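## Section 3: Running the simulator station at the open day

Okay, this is the part of the guide I get the most email about, so I've rewritten it from scratch. It covers the simulator station, the one where visitors steer the Flanar robot around a made-up room on the big screen while the real one does its thing on the other side of the rope. If you're looking after the real one, you want Section 4.

You'll need the Demirtaş laptop (the heavy one), the two hand controllers, the big screen and its long cable, and a chair for whoever is driving. Give yourself an hour the first time. I can do it in less, but I've also plugged the cable into the wrong port three years running, so don't rush on my account.

### 3.1 Getting it up and running

1. Put the laptop on the side table, facing away from the visitors. They will press things if they can reach them.
2. Plug in the power before you plug in anything else. The battery on this machine is a decoration at this point.
3. Connect the big screen and wait for the desktop to show up on it. If you get a blue rectangle and nothing else, pull the cable out, count to six, and put it back.
4. Turn on both hand controllers and set them flat on the table with the triggers facing down.
5. Open the Lametti launcher and pick **Visitor room** from the list. Don't pick **Test room**, it has no walls and people get lost in it.
6. Wait for the loading bar. It sticks at nearly 1000 objects every single time and then jumps to the end. Leave it alone!
7. When the room shows up, press **Center** on the right controller.

> **Note:** The launcher may ask about an update. Say no. We updated on the morning of the November open day and spent lunch putting the old version back.

### 3.2 Checking the view

Before you let anybody in, take a minute to make sure the driver's view is the one you want. It should be the robot's own view, looking out over its body and arms.
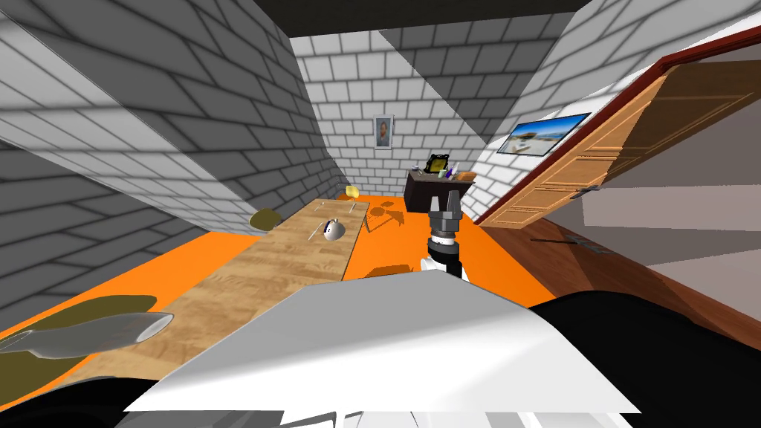

The view is set by the camera file, and the one we use for visitors is number 497. It's very wide, and people who've only played regular video games find it odd for the first minute or so — let them look around before you hand over the controls. I tell them to find the open door on the right first, then the little portrait on the back wall, and by the time they've done both they've quit worrying about how the walls lean. Then I have them look down for the white shell and the gripper with its two dark fingers, so they know which part of all this is them.

If the robot's body isn't there at all, you've got the wrong camera file. Go to **Settings**, then **View**, type in the number, and press **Center** again.

> **Caution:** Never switch camera files while someone is driving. The whole room jumps, and a few people feel pretty sick from it. Have them put the controllers down and look away from the screen first.

### 3.3 Letting visitors drive

1. Sit the visitor down. Yes, even the ones who say they'd rather stand.
2. Hand over the right controller only. Keep the left one until they've got the hang of it.
3. Have them move the right arm slowly out and back, a couple of times.
4. Show them the trigger. Squeeze to close the gripper, let go to open it.
5. Ask them to try for the small round cup or bowl on the long table. It's a good first target — easy to spot and hard enough to be fun.
6. Give everyone 3 minutes. The timer is in the top menu, and it beeps, so I don't have to be the bad guy.

If the arm freezes, press **Home** on the left controller. If that does nothing, close the room and open it again from the launcher; you don't need to restart the laptop.

> **Caution:** The **Link** switch in the side menu hooks the controllers up to the real robot. It stays OFF for the whole open day. There's a piece of red tape over that spot on the laptop bezel to remind you, and if the tape has gone missing, put on a new piece before you do anything else.

### 3.4 Packing up

Close the room first, then the launcher, then shut down. Wipe the controllers, take the batteries out, and put them in the Gredorari case with the foam side up. The long cable goes back in the drawer under the side table, coiled and with the tie on it, please.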